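4.2 Do warning symbols change behavior?

The case for pictorial warnings rests on thinner evidence than its supporters admit. The Prastham survey reported that 9 in 10 respondents could match a symbol to its hazard, but they were asked at a desk, with the answers printed in front of them. The Furkness study did no better: its follow-up came 2 weeks after training, when recall is bound to look good. Neither study asked whether anyone acted differently. 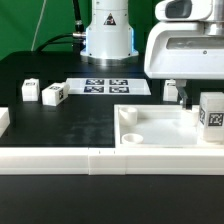
Figure 3. Small triangular label on a cylindrical base.

Size is treated in most guidelines as a minor matter, and we doubt that it is. A label can follow the usual pattern, a dark symbol inside a red-and-white outline as in Figure 3, and still take up very little of the surface it is printed on. Recall scores say little about whether a mark that small gets read.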